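Subject: Re: [handheld-practice] Start pose and table rules, draft 3
Date: June 9, 2020

The Candton group wrote:
> Section 5 says the pads must be open and clear of all
> objects when recording starts. Does that include things
> at the side of the table? And do we really have to
> report patterned tablecloths?

Yes to the second. On the first, only the gap between the pads counts. A tray off to one side is fine as long as neither pad is touching it. 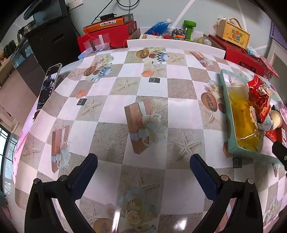 Start pose: pads open, gap clear, tray to the right.

The cloth needs a line in the log because of the prints. Starfish, papayas and gift boxes lying flat can be taken for objects by whoever labels the episode later. Write "printed cloth" and name the prints once per session. Shine goes in the same line.

Phones are still open. Draft 3 says no lit screens on the work surface. Ondholm wants to allow them if they stay put for the whole episode. I would keep the rule as it is — a screen can change halfway through and then the log is wrong.

We went through 83 episodes at Tehrani against the draft and 7 failed on the start pose. Most of those had a wrapper already between the pads.

Baltura still owes us wording for section 3, on packets that crinkle or slide. Please send changes as plain text to the list. The next draft goes out in September.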